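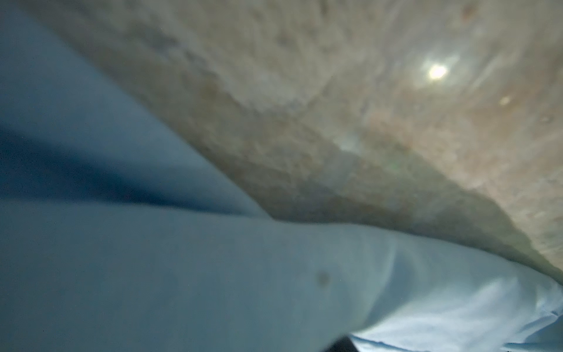 wrist cam view, blue cloth, fingertip just poking in at the bottom. all soft focus. this is what the policy gets to look at, poor thing

Filed under: Student Projects / Robotics Club / Build Threads

28 Oct 2018

ok thread. club is doing the cloth task for the January meet and I said I'd post as we go so the new people can catch up without reading the whole chat

1/ task: arm has to grab a piece of fabric by one fold and drag it over a line. that's the whole thing. no folding, no stacking. sounds easy, is not, cloth has no handle

2/ team name is Tralow. arm is named Dratoder. do not ask, there was a vote and I lost it

3/ the other school in our bracket is Protgate and they did the rigid block task last year and were very very good at it. so that's fun

4/ ok the camera. it's small and it rides on the wrist so when the gripper goes down everything gets big and mushy. look at the top pic again. blue is fabric, the tan stuff is the other surface, and the border between them is the only line you can really trust. everything else is blobs

5/ Ha-neul Ahn wrote the first segmenter and it's just color. blue = cloth, not blue = not cloth. eleven lines. beat my fancy one by a lot. not bitter

6/ where color falls over: the pale bit, bottom right in the pic. same cloth, but it's catching so much light it goes nearly white, and the code says nope not cloth. so the mask gets a bite taken out of it right next to the finger. exactly where you need it

7/ and then the bright spot up top with the halo. my version wanted to grab that. it loves bright round things. spent an entire evening on a robot that wanted to pick up a light

8/ fix for now is dumb: ignore anything over a brightness cutoff unless it's touching blue. Ha-neul's idea again. works on most of the test set, breaks when the wrist tilts, more on that below

9/ dark crease on the left side = good news btw. a crease that deep means two layers with a gap between, and a gap is somewhere a finger can go. so we're labeling creases now insted of edges

10/ labeling. oh boy. 3,197 stills so far. we split them up, and if you're in the club and you have not done your share you know who you are. snacks are on the shelf, sit down, click the creases

11/ labeling rules since people keep asking:
- line goes down the darkest part of the fold
- stop when it fades, dont guess where it would of gone
- if you can't tell crease from shadow, mark it "unsure" and move on
- little dark spots on the cloth are NOT creases. there's one in the middle of the top pic, small round greyish thing. could be a stain could be crumbs. skip it

12/ someone asked can we just refocus the camera. tried. focus is fixed, you get sharp far away or you get mush up close, and close is where the grabbing happens. could add a second cam but weight limit on the wrist is 300 grams and the gripper eats most of it

13/ also someone asked why not sharpen the pictures in software. go ahead and try, the notebook is shared. I got crunchy mush

14/ training runs happen on Garg, which is the old tower under the window. please please do not turn off Garg. there is a sticky note on Garg. I will make a bigger sticky note

15/ results from last night's batch: 17 good grabs before I quit for the night. good = cloth comes up and stays up past the line. not writing down the misses till we agree what a miss is (is a half grab a miss?? discuss)

16/ most common fail is the finger pushing down on the cloth and it just bulges up next to it. no pinch. finger goes in too flat. if we come in at an angle it catches more, but then the wrist tilts and see post 8, brightness thing breaks. so those two fight each other

17/ Ha-neul thinks we should slow down the last bit of the approach and take 3 looks on the way down, vote on where the crease is. I think it's gonna be too slow for the match clock. we're testing both, loser brings donuts

18/ stuff we need before January:
- rubber for the fingertips, the current stuff is slick
- a second cloth in some other color, cause a blue-only robot is gonna get embarassed
- somebody who likes writing the engineering notebook (it's graded!! it's a real chunk of the score)
- someone to check the match rules on lighting, I read them twice and came out with two answers

19/ if you're new and you don't code that's fine, the notebook job is wide open and so is fingertips. fingertips is mostly cutting and glue and testing and being annoyed

20/ somebody replied "isn't this solved already". maybe for a lab with money. we've got one arm and a bunch of people who leave at six for the bus

21/ update, slow approach got the crease right on the tilted ones too. first time that's happened. I may be buying donuts

22/ ok room's closing. labels due before next meeting, ask in chat if the tool logs you out, it does that, your work is saved. will add to this thread when the new rubber gets here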